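I have been meaning to write about Barnmont for ages, and now that the news is out I can't put it off any longer. Our local bookshop and stationer (five shops, the biggest one here in Irville, the smallest tucked in behind the post office at Dirnent) is being sold to the people who work in it! Not to a chain, and not to a property group that wants the corner site. The staff are buying it through a trust, and I am thrilled to bits.

Some background for anyone who has landed on this blog from elsewhere. I worked the Saturday shift at the Irville shop when I was at uni, mostly in the back-to-school aisle covering exercise books in contact paper for parents who had given up. I learned to do a stocktake there, and how to say "we can order that in" eleven times an hour. I have since spent most of my working life doing the books for small retailers, so you can imagine what a deal like this does to me. I read the whole information booklet with a highlighter, at the kitchen table, with tea going cold.
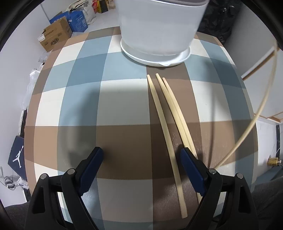
A table, plaid cloth on.

So, how it works. The family that owns Barnmont sets up a trust, and the trust buys the company. The staff don't put in their own savings, which was the first thing my old workmates rang me about. The purchase price gets paid out of the company's profits over eight years, with a chunk up front borrowed from the bank. Once the family has been paid out, the profit that used to go to them gets shared among everybody on the payroll, part-timers included, according to hours worked. The booklet says 1,368 shares will be used to work out the split in the first year, one for each block of hours, and I love that somebody sat down and did that sum properly.

There will be two staff seats on the board from day one. Two isn't a majority and I've heard a bit of grumbling at the coffee counter, but I think it's a sensible start. Running a board meeting is a skill like any other, and it takes a while before you can look at a cash flow forecast and feel the hair go up on your neck in the right places. The booklet has a review of the board make-up pencilled in for when the bank loan is cleared. I'd have liked it sooner. I can live with it.

What gets me excited is the ordinary, daily side. The people on the floor at Barnmont know things that never make it into a spreadsheet. They know that graph paper sells out in February and that Dirnent will take any number of crosswords but can't shift a hardback novel to save itself. They know which school changes its booklist at the last minute, every single year. Under the old set-up that knowledge went up the line and came back down as a memo, if it came back at all. I remember begging for more left-handed scissors and getting a pallet of novelty rulers (we were still selling those rulers two summers later). Give the person on the till a stake in the order and I reckon you'd see fewer rulers.

The other big change is Zuccaro. If you haven't heard of it, that's the stock and ordering system Barnmont is moving all its shops to before the handover, and it's the part of the booklet I went over twice. At the moment each shop keeps its own stock list, so a customer in Irville can be told a title is out of print while three copies are sitting in Dirnent gathering dust. With one list, you ring up the sale, the stock drops everywhere at once, and a transfer can go in the afternoon van. It sounds small. For a shop working on book margins it's rent money!

I do have worries, because I always do. Bank debt in a business with one enormous month and a long flat stretch after it makes me twitchy. A poor back-to-school season in the second year would hurt far more than a poor one in the seventh, and I couldn't find anything in the booklet that says what happens if a payment to the family has to be pushed back. I'd want that in writing, in plain words, before the staff vote. I'd also want a proper budget for training. You can't hand people a set of accounts and wish them well.

I've had a stack of messages about all this since I mentioned it last month, and the same query keeps popping up, so I'll put it here where everyone can find it. 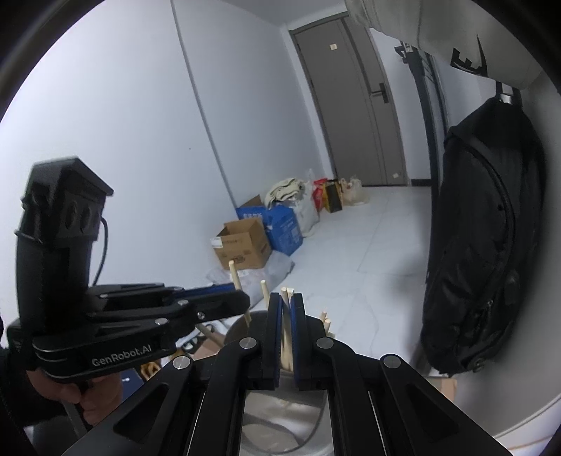

What happens to a staff member's share if they leave before the family has been paid out?
They don't hold a share personally, so there is nothing to sell or hand back. The trust owns the company for whoever is working there, and a person who leaves gets their part of any profit declared up to their last day.

I think that's the piece people find hardest to picture, coming from the world of share certificates in a drawer. It does mean long-serving staff don't walk away with a lump sum when they retire, and I know a couple who were hoping for one. On the other hand, a new starter in the stationery aisle is in on the same footing after her probation, and the business never has to scrape together cash to buy out someone who's leaving.

The vote is in the first half of next month and the result goes up in the shop windows at five o'clock the same day. I'll be outside the Irville one with my nose on the glass. If you work at Barnmont and want someone to go through the booklet with you, drop me a line in the comments and I'll bring the highlighter.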